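Search the archives
Search
Advanced

Subject: Re: open day – who is going and is it worth the drive

Quick reply from my phone, sorry for the mess, I'm between two things.

Oona Pitkänen wrote:

> Hi all, I missed the Gramness open day in March and I hear they are
> repeating it. Can anyone who went say what you get to see? I have a
> group of 12 and the bus is not cheap. Is the arm real or is it all on
> a screen? Also does anyone know if Gurkari is showing there too or
> was that only the first time.
>
> And is there parking.
>
> Oona

Yes, went to the March one. Screen, all of it. No arm in the building that I saw. They run the whole kitchen in simulation and put it up on the big wall in room 202, and you sit and watch tasks go by while one of the Grondness people talks over it. If your group is expecting to shake hands with a robot they will be let down, so tell them first. Mine grumbled for ten minutes and then got into it.

Format is 2 blocks with a coffee break. First block is the talk, kind of slow, lots on how they build the rooms and why the lighting gets changed between runs. Second block is the good one. They let people call out questions while the thing is runing and they switch views for you. The close view on the gripper was the one my lot kept asking for.

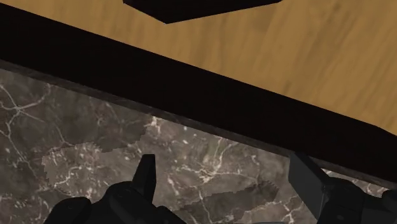 Sit near the front if you can, the back rows lose all the small stuff. We also got a long argument going about the countertops. Somebody from a furniture shop wanted to know why the stone looked blocky in places, and the speaker said the textures are cheap on purpose so the runs go faster, and the arm doesn't care. Fair enough. He did care, the furniture guy. Went on and on.

Numbers, since you'll be asked: they said the full set is 1082 kitchen runs, and what you get on the day is a small pick from that. I asked if the pick was only the good ones. Got a half answer. Would push on that if I were you – they seemed fine with being pushed, just short on time.

The wide view is better for anyone new to this. You get the arm, the counter and all the stuff on it at once and people stop asking "what am I looking at." I asked them to leave it up over the coffee and they did.

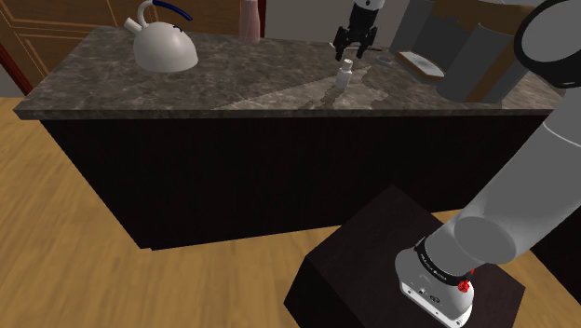

Wide view, gripper over the small white bottle. Kettle at left.

What else. The Nông demo is a separate thing, upstairs, sign up at the door. Short. It's the planning software, so boxes and arrows mostly. I'd skip it with a group but if you have two or three who write code send them up, they will be happy. Bring them back before the second block though, they lock the door on 202 once it starts and my two stragglers had to watch thru the glass.

Gurkari – had a table in the lobby with leaflets and one very tired man. No demo. No idea about next time, ask Niilo Hakala, he does the bookings at Gramness and he answers fast if you put "open day" in the subject line. Slow otherwise.

Parking: behind the building, free, but the bus will not make the turn by the loading dock. Ours had to back out. Get dropped on the street side and walk around.

Worth it? For 12 people I'd say yes if at least half of them care how this stuff is tested. If they want a show, no. The talk needs trimming and I told them so on the feedback form. The questions part I would sit thru again tommorow.

One more thing, coffee runs out. Get there early for that.

If you do go can you ask them whether the handouts from March are ever going up? They promised, I've seen nothing. Will dig out my notes tonight and send you the bits on the grasp tests off list, my handwriting is bad so give me a day.

Got to run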